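Ponau Reader for the classroom: a review after one semester

Posted Jan 23, 2020
Filed under: reading tools, browser stuff, things I said I would stop installing

I have a folder of bookmarks called "Try This," and it currently holds 522 links. Most of them are text-to-speech tools. Every fall I tell myself I will pick one and leave it alone, and every fall a student discovers that the one we picked reads "Dr." as "drive" and we are back to shopping.

Ponau was this year's pick. It's a browser extension that reads web pages out loud and highlights the words as it goes. I started using it with two sections of seventh graders in October, on the district's laptops, which were new when these students were in second grade.

Setup

The extension went on without a fight. Our tech office pushed it out to everyone overnight, and the next morning there was a little orange owl in the toolbar. Students sign in with their school account, or they don't sign in at all and lose their settings every time they close the lid. I recommend signing in. I recommended it to my students too, several times a day.

The voices

You get 13 voices, five of them on the free plan. Four of the free ones are fine. The fifth is called Oston and sounds like a man reading a parking ticket to the person who got it. My students adore him. I have heard the entire water cycle in Oston's voice and I now feel vaguely guilty about evaporation.

Pronunciation is better than I expected. It handled "photosynthesis" and "Mesopotamia" without a stumble. It fell apart on names. I have a student whose last name is Tamošiūnaitė, and Ponau skipped the letters it didn't care for and read out what was left. There is a custom dictionary where you can type in a phonetic spelling, and we fixed it in a minute or two, but the dictionary belongs to the account that made it. I can't share mine with the class. I wrote to support asking about this and got a cheerful reply saying it was a great idea, which in my experience is where great ideas go to live.

The highlighting

The best thing in the package. The word being read turns yellow, the sentence around it turns pale blue, and you can change both colors. Kids who lose their place lose it a lot less. You can also dim everything else on the page, including the ads, and I have started using that one at home.

It does get confused by pages with two columns. It will read straight across the gap, so that half a sentence about the Erie Canal marries half a sentence about a pumpkin festival. Click inside the column you want before you hit play and it mostly behaves.

PDFs and shared documents

It works in shared documents as long as they aren't set to view only. For PDFs, you have to open them in Ponau's own viewer, and scanned pages don't work at all on the free plan. Since almost 80 percent of what my department hands out is a scan of a photocopy of something typed before I was hired, this matters to me more than it may to you.

The paid plan does read scans. I ran the trial for two weeks and it did a decent job on clean pages. On the crooked ones it read the page number in the middle of a paragraph, with feeling.

Compared with Vakska

Last year we used Vakska, and people ask me which is better. Vakska has a nicer speed slider and saves audio files, so a student can listen on the bus. Ponau starts faster and doesn't pop up a window asking how it's doing. If your students mainly read web pages, go with Ponau. If you need audio to take home, Vakska is still on my list, pop-ups and all.

Would I keep it?

Yes, on the free plan, through June. I'd pay for the upgrade if the dictionary could be shared, and I've told them so twice. Bring headphones. The school-issued ones work, though the left side tends to go first, and thirty laptops playing Oston at slightly different speeds is a sound I don't need to hear again.
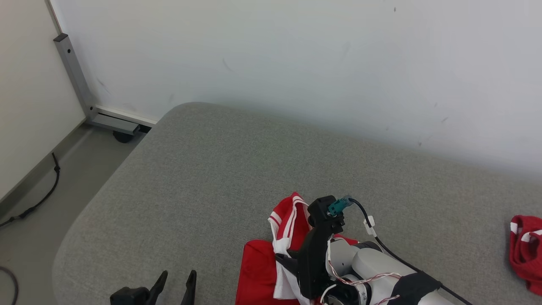 One more note on speed, because I left it out of the section on voices. The default is too fast for most of my readers. Turn it down two notches before you hand it over, and check it again after any update, as the last one put everybody back to the default in the middle of a quiz.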